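How to budget for a two-armed robot without fooling yourself

By Trudy Mudgway
May 17, 2020

I have now sat through four sales demonstrations of two-armed bench robots, and in every one of them the price on the screen was the price of the arms. The arms are the easy part. If you're the person who has to put a figure in front of whoever signs things off, this page is for you. It covers what to put on the sheet, what to ask the seller, and where I think people get talked into spending too much.

I did this for our packing room at Addale, where the work is small jars and small tubs. Your work will be different, so change the lines to suit.

Step 1. Write down the job before you look at any robot

One page, by hand if you like. What gets picked up, what it weighs, what it's made of, where it goes, how often. Take samples of the real thing to every demonstration and don't let anyone swap them for a foam cube. Everyone's robot can pick up a foam cube.

Be mean with this page. If you write "and possibly also labelling" you will be quoted for labelling.

Step 2. Split the quote into pieces

Ask for a separate price for each of these:

The arms
The grippers
The brackets that join grippers to arms
Cables and connectors, including spares
The body or stand the arms are mounted on
Cameras, if they're extra
The software, and whether you pay again next year
Delivery and setting up
Training for your own people

Sellers don't enjoy this. Susik sent us one line with one number on it, and it took three emails to get it broken up. When it came, the brackets were down at 339 each. I asked Dougal Dalgleish in our workshop what he'd charge to make one and he laughed for a bit. Perhaps theirs are very good brackets. I still wanted to see the line.

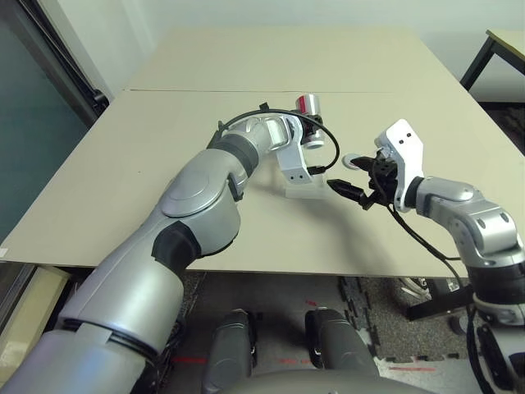 Two arms over the bench. Price the white brackets and the black cables on their own lines.

Pay attention to cables. A cable that hangs in a loop outside the arm can catch on things and can be knocked, and it is also simple to change yourself. One that runs inside the arm stays out of the way until it fails, and then you're paying for a visit. I don't have a strong view on which is better. I do want to know the price of a replacement and how long it takes to arrive, in writing. "Usually next day" is not in writing.

Step 3. Ask whether you need the second arm

This is where I'd push hardest. Two arms look marvellous in a demonstration. They also mean two sets of everything in Step 2, and twice as much to go wrong.

Go back to your page from Step 1 and mark each movement that truly needs two hands at once. Holding a tub while the lid comes off, yes. Moving a jar from one side of the table to the other, no. If hardly any of your movements are marked, get a price for one arm and a clamp. We had Gillies quote both ways, and the gap would have paid for the bench, the flooring and a good deal of training.

There are decent reasons for two. You may have awkward shapes, or a table too wide for one arm to cover. "It's more flexible" isn't a reason until somebody tells you what it will be flexing to do.

Step 4. Budget for the room

This was missing from every quote we had. Put down:

A table that is flat, steady and the right height. If it's two panels pushed together, run your thumb across the join. A small tub can catch on a lip you'd never notice.
Clear space all round, more than the brochure says
A second table for everything that isn't being worked on
Floor marking and matting
Power, in the right place
Lighting that doesn't change when the sun goes round

Our room came to 1,293 before a robot had gone anywhere near it, and that was with tables we already owned. If you're in a rented building, ask about fixing things to the floor now and save yourself an argument in August.

Step 5. Make the demonstration count

Take your own samples, your own page and somebody grumpy. Ask to see the same movement again and again without a person stepping in to put things straight. Watch the person's hands as much as the robot's.

Glass is a good test if you handle it. A jar with a metal lid is smooth, it's heavier than it looks and it will roll if it gets the chance. Ask which part the gripper is meant to take hold of, and what happens when a jar turns up on its side. Then ask the same about a thin plastic box, where too much squeeze is the worry.
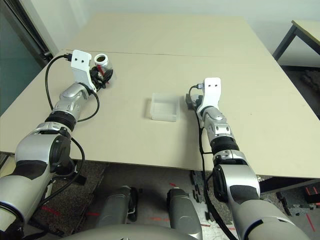 Pascal Rey read a draft of this and disagreed with me here. He said a demonstration tells you almost nothing about cost, however many jars you take, and that he would sooner skip it and pay for a month's hire with the money counted off the purchase if it goes ahead. His point was that the expensive part is your own staff's hours, and you only find those out by using the thing.

I think he's right about the hours and too hopeful about hire. Priritz would do a month, but wanted 1,389 for it and wouldn't take a penny off the final bill. Ask anyway. If they say yes, get the terms before the van arrives.

Step 6. Add the hours

Keep a simple log during any trial. Who touched it, for how long, doing what. Include the time spent standing and watching, which everyone leaves out. Ours ran to 7 hours in the first week, for a task one person does by hand while listening to the radio.

That number should fall. Ask the seller how fast, and ask to speak to a customer who can back it up. If they can't find you one, leave the number where it is on your sheet.

Step 7. Decide what would make you say no

Write it at the bottom of the sheet before the final quotes come in. Ours says that if the total, with room and hours included, doesn't pay back in the time we'd expect from any other machine, we wait a year and look again. We're waiting on two revised quotes at the moment, and the bench space is marked out in tape.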